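Ticket 1829
Queue: Cell Practice and Standards
Subject: Clarification requested on table clearance rule, soft goods tasks
Opened by: Helmi Rantala, Operations, Pinero
Assigned to: Leopold Ammann, Standards Desk, Datska
Priority: Normal
Status: Resolved, guidance issued

Request

Operators at the Pinero site have asked how the table clearance rule in the Miettinen handling procedure applies to tasks in which the robot hand works on a bag. The rule states that the working surface shall hold "the task object and such items as the task requires." Two shift leads have read this differently. One clears the table to the bag alone before every run. The other leaves household items in place and considers them part of the setting. Runs from the two shifts are therefore being accepted and rejected on different grounds, and the reviewers at Arlow have returned 40 of them with the comment "surface not per procedure."

We request a ruling that can be posted at the cell. We also request confirmation of whether items on the floor beyond the table fall under the same rule.

H. Rantala

Response 1, Standards Desk

Thank you for the request. Before a ruling is given, please supply one view of the table from the chest camera with the hand at the bag, and the setup sheet that was in use. Please do not rearrange the table for the purpose.

L. Ammann

Response 2, Operations

The view is attached. The setup sheet lists the backpack as the task object and has no entry under "other items." The operator on shift confirmed that the sheet was copied from the previous task and that the second field was left blank.

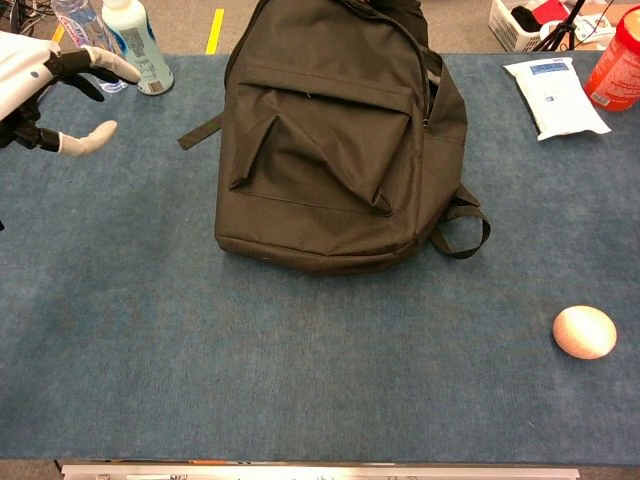

Attachment 1. Table view, backpack task, chest camera.

Response 3, Standards Desk

The attachment and the sheet have been reviewed. Findings are given by clause.

Clause 4, task object. The backpack is upright with its front pocket facing forward. This is acceptable. One shoulder strap lies in a loop on the carpet at the right. The procedure does not require straps to be tucked, but their starting position must be the one written on the sheet. The sheet is silent on this point and must be amended.

Clause 5, other items. Bottles, a packet of wet wipes and a red container share the table with the bag, along with a small egg-shaped object at the lower right. None of these is prohibited. An item may remain if it is listed and if it stands outside the reach zone of the hand. The bottles are behind the hand on its own side of the table and should be moved before further runs. The egg-shaped object is well apart from the bag and may stay where it is once it has been listed.

Clause 6, liquids. Any bottle left on the table must be capped, whatever its contents. The green bottle has a white cap. The clear bottle is partly hidden and its cap cannot be confirmed from the attachment, so the operator is to check it by hand.

Clause 9, floor area. The clearance rule covers the table only. The floor is governed by the walkway rule, under which cables and stands must be kept out of the marked path. Cables, a section of yellow tape and a black tripod can be seen on the floor. The attachment does not show enough of the path to judge whether it is clear. Please have this checked on site.

Ruling: neither shift lead's reading is correct in full. The surface need not be bare, and items may not be left on it without being listed.

L. Ammann

Response 4, Operations

The ruling has been posted at the cell and read out at shift handover. The following has been done:

Setup sheet amended. The "other items" field can no longer be left blank; the operator enters "none" or lists the items.
Strap position added as a separate line under the task object.
Bottle caps added to the check before the first run.
Floor path walked with the lead. One cable was rerouted.

One question remains. There are 391 accepted runs on file with the blank field. Are these to be withdrawn?

H. Rantala

Response 5, Standards Desk

No. Runs already accepted stand, provided that the sheet is marked "items not recorded." The 40 returned runs may be resubmitted under the same marking. Sheets dated after the posting of the ruling will be reviewed against the amended form, and no marking will be accepted in place of a list.

The wording of clause 5 will be revised in the next issue of the procedure, planned for May.

L. Ammann

Closed by requester, 2:40 p.m.
Linked documents: Miettinen handling procedure, clauses 4 to 6 and 9; setup sheet, revision 2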